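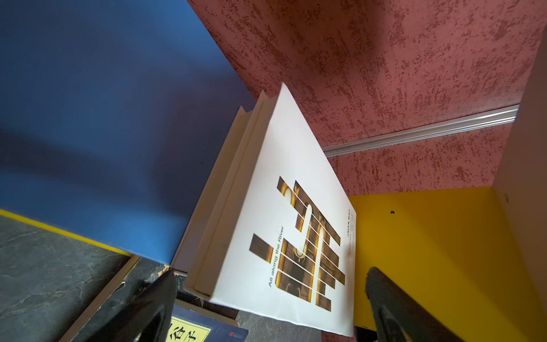
*"All along the River" in the yellow/blue unit, textured wall behind.*

**Thread: Large flat covers in an open-back compartment**

**plarulov_shelf** – Monday, February 7, 2022

Compartment with blue, yellow and white panels, set against a reddish-pink stucco-type wall with a metal trim rail. The book stands at an angle. Two questions:

1. Does a rough wall mark a glossy white cover over time?
2. Is leaning acceptable for something this large and flat?

Usable depth is 398 mm.

**henar30**

1: yes. A textured wall acts like fine sandpaper every time the book is pulled out. Put a backer in. 3 mm board is enough.

2: no. Store it upright and supported on both sides, or lay it flat.

**Carklow_J**

Disagree on 2. I have 847 items shelved, a good share of them leaning, and the only warped ones came from a damp room. Humidity matters more than angle.

**henar30**

Warping is one failure. The other is the joint between cover and block, and that one is mechanical. Eight degrees off vertical is my limit.

**perron_b**

What is the small dark hole in the yellow panel? If it is a shelf pin hole, a divider could go there.

**plarulov_shelf**

Not sure, I got the unit secondhand. I'll check whether there's a matching one opposite.

**Carklow_J**

If there isn't, use a freestanding bookend. Don't drill a panel for one book.

**plarulov_shelf**

Backer ordered, 30 cm wide. Leaving the angle alone until July – the room is dry.

**henar30**

Your joint.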